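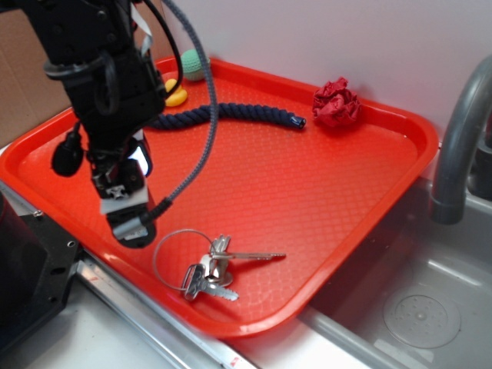
Stestside Robotics Club › Help board › Arms and grippers

Arm keeps pushing down after it touches the tray, then faults with 638

Posted by Emmett Haverford, 15 July 2019

Hi all, I'm stuck and a little spooked, so I figured I'd ask before I run this thing again. We have our arm set up on the counter next to the sink with a plastic tray of odds and ends for it to pick up (keys, a rope, a rubber duck, that kind of stuff). It's on a Jotier controller and I'm using the Zurska pick script that everybody in the club uses. It ran fine back in March!

Now, maybe one try out of ten, the fingers come down, touch the tray, and the arm just keeps going. You can hear the motors straining. The tray bends, and then the controller throws fault 638 and everything locks up with the gripper still pressed into the plastic. The manual says 638 is "joint load exceeded" and that's all it says. Thanks, manual.

It's worst with the rope, and worse toward the sink end than the other end. The tray sticks out over the sink a bit on that side. I don't know if that matters, but I'm throwing it in. 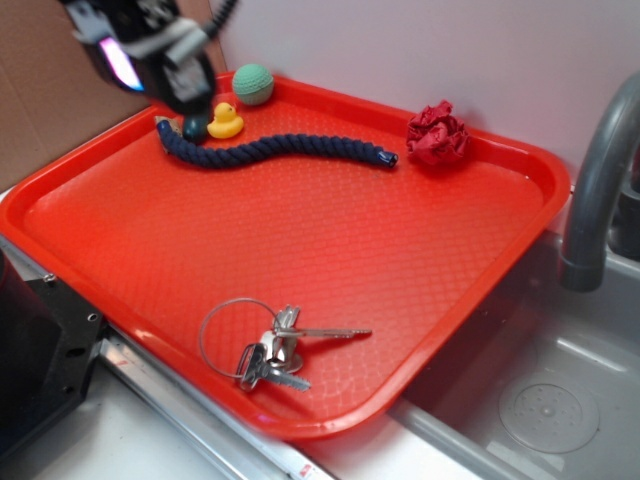
What I've tried so far

Turned the speed down to 20 percent. Same fault, just slower, and it gave me more time to panic.

Homed the arm again, twice. Made no difference that I could see.

Swapped the gripper cable for the spare from the Ashby box. I thought that had fixed it, because I got a whole evening with no faults, and then it came right back the next day.

The log has 329 pick attempts since I started saving it, and the bad ones don't bunch up at any time of day. So I don't think it's heat. The last time, I grabbed for the tray to pull it out from under the fingers and then thought, wow, bad idea, and hit the stop button instead. What should I be looking at? And is there a safe way to get the arm up off the tray once it's locked?
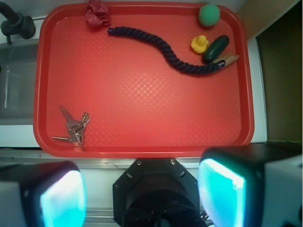
Branwen Mostyn

Please don't reach in there again! I did that once with a smaller arm and got a blood blister the size of a dime. When it's locked on 638 it can still be holding load, and if you clear the fault with the old target in memory it'll try to finish the move. So hit the stop, cancel the job in the script, then clear the fault and jog straight up in tiny steps with your other hand on the stop. If it won't jog up, leave it stopped and get somebody to support the arm before you cut the power, as some of these drop when the brakes let go and some don't, and I don't know which yours is.

As for why, my money's on your tray height. The pick script uses one number for the floor of the tray everywhere. Something hanging over a sink can sag or tip on that end, or get nudged when you put things back, and then your one number is wrong.
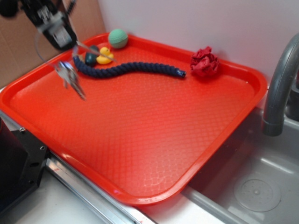

Measure it at all four corners with the arm jogged down slowly until a sheet of paper just starts to drag. If the corners are more than 2 mm apart, that's plenty to cause trouble. I'd slide the whole tray onto the counter, or put a board across the sink that can't shift, and then do the heights over again. Also look for the line in the script that says contact_stop. It's off in the copy that's been going around, and with it off the arm doesn't care that it's touched anything. Turn it on before you do anything else, and keep your 20 percent until you've had a few clean evenings.

ropewalker

Had the same fault and it was a loose screw on the base. Tighten everything.

Emmett Haverford

Ok, contact_stop was off. I had no idea that was even in there. It's on now, and I'm going to check the base screws too while I'm at it (thanks ropewalker). Corners are next, once I find something stiff enough to go over the sink. Branwen, do you put the paper right under the fingertips or a little to the side?

Branwen Mostyn

Right under, fingers closed. Hold the paper by the far end so your hand stays outside the tray.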